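Pre-Purchase Inspection Checklist - Handheld Gripper Units
Site: Otivine, small-item sorting room
Date: July 25, 2025

Complete before the order to Wundidico is released. Mark each line OK, NOT OK or N/A and write a comment if it isn't OK.

1. Finger pads seated, no lifting at the edges - OK
2. Pivot pins tight, no side play - OK
Comment: slight play on the left finger of the loaner. Inside the limit on the sheet. Check again on delivery.
3. Pads meet evenly when closed - OK
4. Housing free of cracks - OK
5. Full close and release, 8 cycles - OK
6. Pinch point label on body - NOT OK
Comment: label missing from the loaner. Supplier to quote with labels fitted.
7. Spare pads in stock - NOT OK
Comment: none on the shelf. See budget note. 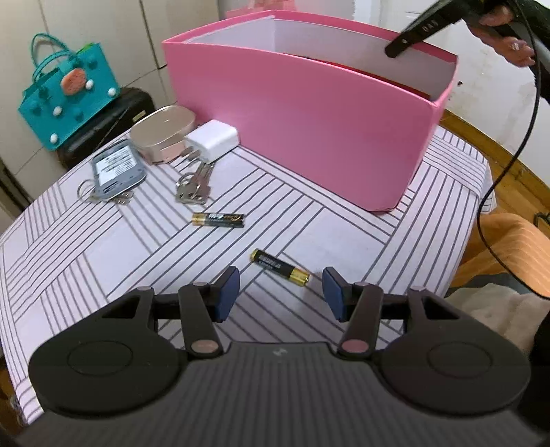 Budget note. The quote is $1300 per unit and the spare pad kit is $753 for the set, which we think is high. Carvalho has a cheaper kit but has not confirmed the fit. We asked for two units in March and only one was approved, so the second goes into next year's plan. Pad life is the main unknown, and it depends on what gets picked up. Loose AA batteries and bunches of keys on a ring are a fair test, with hard edges on the keys and a round body on the batteries that can roll. Order one spare kit with the first unit and decide on more after the first quarter.

Work area

8. Table cover flat and secured - N/A
Comment: add a clamp or non-slip mat to the order, low cost.
9. Power cords routed clear of the walkway - NOT OK
Comment: cords on corded tools need a clip at the table edge. Dasico sells them by the bag. Charge to consumables.
10. Heated tools unplugged and cool before handling - OK
Comment: keep this line in the list for the second unit.
11. Loose batteries stored with ends covered after the shift - OK

Result: release the order for one unit once lines 6 and 7 are closed. Line 9 can be fixed on site. Reinspect 9 working days after delivery using this same form.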